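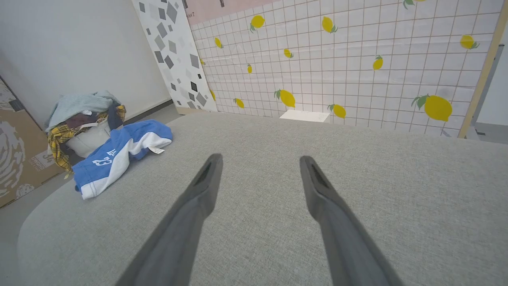 How to check a blockchain payments pitch before you sign anything

By Agata Amato

Every few months a supplier offers to move a firm's cross-border payments "on chain". The slides are nearly always the same. I have sat through enough of these to be wary, and what follows is the routine I use when a small or medium-sized firm asks me whether to go ahead. You need a spreadsheet, your last year of payment records and a fair amount of patience.

Step 1. Write down the problem first

Do this before the sales call. One sentence will do: "Our payments to the Plitano warehouse arrive late", say. If the sentence has the word blockchain in it, start again. Hạnh Vương, who used to run payments at Morelli, made her team read theirs aloud at the start of each meeting with a supplier. Two of the projects died there.

Step 2. Work out what you pay now

Pull every foreign payment for the past year. For each one, record the bank fee, the exchange rate you got, the mid-market rate at that moment and the date the money landed. Keep the fee and the exchange margin in separate columns. Suppliers like to compare their fee with your fee plus your margin, then say very little about their own margin.

When I did this for Zurar there were 3919 payments in the file, and 98 of them had been late. Of the late ones, 70 had been held up because someone had typed the wrong account details. A shared ledger will carry a wrong account number just as faithfully as a bank does, and it may be harder to get the money back.

Step 3. Ask where the ordinary money comes in and goes out

Your staff and your landlord want pounds or euros. At both ends of the chain there is a firm that changes tokens into those. Get its name, find out who regulates it and look it up on the regulator's own register. Don't accept a logo on a slide. Ask too what happens to your balance if that firm goes under. "It's fully backed" doesn't answer the question, so ask by what, held where, and checked by whom.

Step 4. Ask who runs the ledger

If the supplier controls all the computers that keep the record, you are being sold a database. That may be perfectly good, but it should be priced like one. Fekero's contract let it change past entries "for operational reasons", which I only found on page 10.

Step 5. Run a small trial beside your bank

Choose one route and one currency. Send matching payments both ways for a month and fill in the same columns as in step 2. We used November, which has a month-end rush behind it and plenty of supplier invoices. Have your own accounts people time it, from approval to cleared funds. The supplier's clock tends to start later and stop sooner.

Step 6. Read the exit clause

Look for the notice period, the format you get your records in, and any charge for handing them over. Send it to your auditor as well, before you sign.

If the trial numbers are better after all that, go ahead on the one route and look again in six months.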